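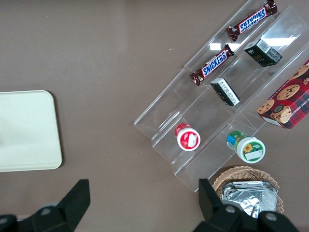
When does the snack corner at the Nisbridge community library open? It opens on Fri 2 March at 13:00, next to the reading room on the first floor.

Visitors to the library have asked for a place to buy something small since November, when the cafe across the street closed. The new corner is run by Zoia Prokopenko and Matvii Demchenko, who already have a small grocery shop on Leltum Street.

Candy bars such as Snickers stand with other small packaged goods on a clear stepped rack, so that children can also see the upper row. Cookies are sold by the box. "We tried a closed cabinet first, but people did not notice it," said Ms. Prokopenko.

The corner will be open 6 days a week. Payment is by card or coins – bills over 40 are not accepted. Eating is allowed in the hall, but the reading room stays free of food. Suggestions for new products can be left at the front desk with Hnat Bondarchuk.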